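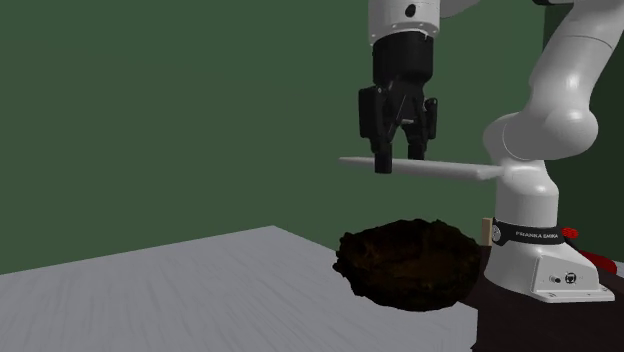
Item 1, repainting of the reading room. The committee resumed the color question held over from June. The Kiltusora building dates from 1926 and its north wall has been patched in four different whites. Jyoti Malhotra proposed a single plain dark green for the whole wall, the background color shown at the head of these minutes, with gray for the tabletops. Two members asked whether dark green would make the room too dim after 4 p.m. Agreed to paint a test panel beside the door before ordering.

Item 2, quotes. Cundier quoted $778 for materials and labor, one coat of primer and two of paint. Dratar quoted for labor only and did not state the number of coats. Dratar to be asked for a revised quote in writing.

Item 3, shelving. The wall measures 122 square feet after deducting the window. Shelves to be emptied and moved by Sunday. Books go to the Gautam annex in numbered boxes, 10 shelves at a time.

Item 4, radiator valve. Still leaking. Carried over.

Action: J. Malhotra to obtain the test pot and contact Dratar.

Meeting closed 8:40 p.m.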